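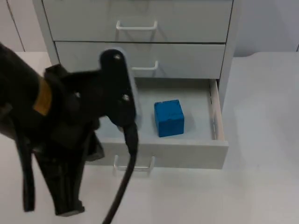

1/ On keeping a quiet hour

I have kept a quiet hour most mornings since June. People have asked how it works, so I'm putting the whole thing in one thread. Posted 2/19/19, and I may add to it.

2/ It started on a weekend at Gratach, a retreat house up a long track with no phone signal. The talks were fine. What stayed with me was the hour before breakfast, when you were asked to say nothing and do very little.

3/ I came home and tried to copy it exactly. It lasted 3 days. I was getting up too early and I was trying to sit still for the full hour, which I'm not built for.

4/ So I split it up. The first 20 minutes are sitting. Then I read for 20 minutes, on paper. Whatever is left over goes on writing or looking out of the window.

5/ For the sitting part I don't use an app. I tried one called Lenow for a while. It's well made and the voice is pleasant, but I kept checking my streak, and I was thinking about the streak while I sat. I deleted it and bought a kitchen timer.

6/ My attention goes all over the place. Shopping, something I said at work, whether the car needs looking at. I used to count that as a failed morning. Now I notice it and go back to my breathing, and some days that is the entire 20 minutes.

7/ The reading is slow reading. Two pages is plenty. I've been going through a small book of essays by Liepiņa that a friend passed on to me. She writes about waiting – at bus stops, in hospital corridors, for bread to rise – and I have read the bread one four times. 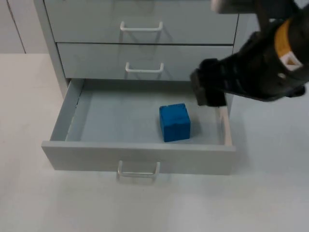 8/ If a line stays with me I copy it into a notebook by hand. I don't add any comment. When I look back through, I can usually tell what was worrying me that week from what I chose to copy.

9/ A few of you asked about prayer. I was brought up with it, left it, and have come back to something near it. On some mornings I say a few words out loud. On others I don't, and I've stopped treating that as a decision I need to explain.

10/ Practical points. Phone stays downstairs. Same chair every day. Tea before, none during. If someone in the house is up, I say good morning and carry on afterwards. It isn't a monastery.

11/ I miss mornings. I missed 9 in a row over Christmas, when we had a full house. I didn't try to make them up. I sat down again on the tenth and it felt stiff and a bit pointless, and the day after was easier.

12/ Has it made me calmer? A little, I think, mostly before lunch. I still lose my temper with the printer. The main change is that I know sooner when I'm tired, and I go to bed.

13/ There's a group in Bolden that sits together on the first Saturday of the month, in the library's upstairs room. I've been twice. Sitting with other people is harder at first – you hear every cough – and then the time goes more quickly than it does at home.

14/ For anyone starting, I'd go for ten minutes and leave the rest until you want it. A chair is fine. You don't need a cushion or a candle.

15/ Replies are open. I'm slow to answer before nine, for obvious reasons. If you have a short book you read this way, please tell me the title, as I've nearly finished the Liepiņa.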